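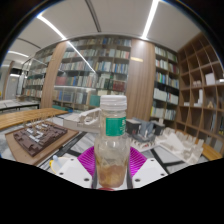 Chapter 6
Clearing Up: Can Machines Do Chores Yet?

People who visit a robotics lab for the first time tend to ask when a robot will be able to clean the kitchen. The short answer in this chapter is that machines can now do many pieces of a chore and very few whole chores. The rest of the chapter is about the distance between the two.

Take a plastic bottle left out in a shared workroom. Picking it up is the part that gets shown in demonstrations, and it is close to solved. Soft, ribbed fingers bend around a round object and spread the force over a wide area, so the controller does not need an exact measure of the bottle's width. Clear plastic is still hard for many depth sensors, which may read the wall behind the bottle instead of the bottle itself.

The questions that follow the grasp are harder. Is the bottle trash, or is somebody keeping it? If there is something left in the bottom, should it be poured out first, and where? Can the arm swing to the left without knocking into a cardboard or foam-board model that took a student a month to build? A person settles all of this in a second or two and would have trouble saying how.

We will call the first kind of problem a handling problem and the second kind a household problem. The terms are loose, and some tasks fall under both. Folding a towel is mostly handling. Putting the towel in the right closet is mostly household.

Shop-floor work looks easier because somebody has already answered the household questions. At the Nornenard packing plant, which we return to in Section 6.2, an arm moves 3000 bottles in a shift. Every bottle is the same size, arrives upright, and goes to the same place. When the plant changed its cap supplier, the arm stopped for most of a morning while its settings were redone.

The Serra trials went the other way. A mobile arm was given 19 ordinary tidying jobs in a furnished apartment and finished six of them without help. Most of the failures had nothing to do with grip. The arm put things in places where no one would look for them, or waited beside a closed drawer.

By the end of this chapter you should be able to break a chore into steps, say which steps a present-day machine can be trusted with, and explain what would have to change in the room or in the machine for the others.

Before reading on, choose a chore you did this morning and write down every decision in it, including the ones you made without thinking. Keep the list. You will need it for Section 6.1.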